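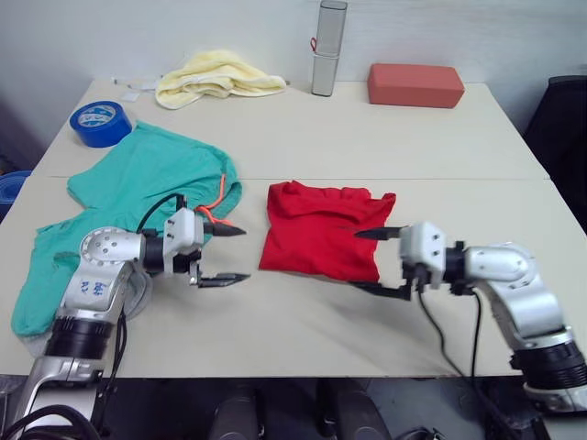
Onitz Extendable Dining Table, White: Eleven Months In

Filed under: Furniture, Regrets, Mostly Not Regrets

I held out against an extendable table for a long time. My parents had one, a dark brute with a leaf that lived behind the wardrobe and came out at Christmas, when it would be discovered that the leaf had bowed and the table hadn't. You learned where to put your glass. My brother never did.

But we moved to Ondville in July, into a unit where the dining area is a polite name for the bit of floor between the kitchen bench and the balcony door, and a proper table for eight was out of the question. A proper table for four was also out of the question for anyone with a family as fertile as my wife's. So I went looking, and came home with the Onitz.

What you get

The Onitz is sold as one table but it is really two, each with its own top and its own four legs. Apart, they're a pair of modest white tables. Together, held by a pair of latches underneath, they're a dinner table with a line across the middle. The brochure calls this line a "signature join". I have called it other things, generally while holding a sponge.

Ours cost $470 from the Boutros showroom out at Lumport, delivered to the kerb. Please note the kerb. I had read "delivery included" the way an optimist reads a lease, and spent a humid evening walking two flat-packs up three flights of stairs with the help of a neighbour I'd met that afternoon. He has since been invited to dinner, which he accepted, and asked to help with a bookcase, which he didn't.

Assembly

The instructions give 23 steps, and 19 of them are drawings of the same leg from the same side. Step 14 asks you to turn the table over. Step 15 has it the right way up again. I never did find out what was meant to happen in between.

You'll need a Phillips head screwdriver of your own, as the supplied Allen key fits everything except the latches. Put both tables together on the floor they're going to live on. I built the first on the carpet and the second on the tiles and then spent half an hour adjusting feet, convinced I'd been sold a dud. The feet screw in and out, they're easy to turn, and the thing does come level. Credit where it's due.

Living with the line

Most people who write to me about this kind of table want to know about the join, so let's get to it.

Crumbs go in. Toast crumbs, mostly, though we had a stretch of couscous that I'd rather not revisit. Rice gets stuck half in and half out, where it dries like grout. A butter knife run along the gap fixes most of it, and once a month I undo the latches, pull the halves apart and wipe both edges down. It takes five minutes and is grimly satisfying, in the manner of cleaning out a toaster.

Liquids are worse. Knock over a glass of red near the middle and you've got until you reach the kitchen and back before it's on the floor. A tablecloth buys you time but sags a bit along the line, so you still know it's there. A long runner laid along the join hides it better, and guests assume you've made an effort.

Writing across it is hopeless. My daughter does her homework entirely on the north half, as though the other side belonged to a foreign power.

The white

White shows everything, and I include the things you would prefer to have kept between yourself and the curry. Turmeric left a faint yellow moon on ours that took a fortnight of bicarb and sulking to shift. Biro comes off with metho. Hot pans leave a mark, or one did, and I've since become the sort of person who owns cork mats in quantity.

Against that, it brightens the room no end. The unit faces south and gets the sort of light you'd find at the bottom of a drawer, and the table does more for it than the new lamp did. The lamp cost more.

When you don't want a big table

Pulling the two apart is the best thing about the Onitz and barely rates a mention in the brochure. One half has become my desk, parked under the window. The other stays put for weeknight dinners. When the in-laws come I shift the desk half back, click the latches and we're eight again, with elbows. I've done this often enough to have views on it: lift, don't drag, unless you're fond of the noise. It can be done alone, though the doorframe in our hall would like a word.

How it compares

I looked at a proper extending table in the same showroom, with a butterfly leaf and runners and a price tag of $2000. It was lovely. It didn't have a visible join so much as the suggestion of one, and it glided. It also weighed as much as a small horse, and could never have been half a desk.

Verdict

Comfortable height, sensible legs, latches that have held so far. Marks off for the kerb, the drawings and the couscous. I'd buy it again, and I'd buy the runner on the same day.

Four stars out of five, or 2 if you eat a lot of rice.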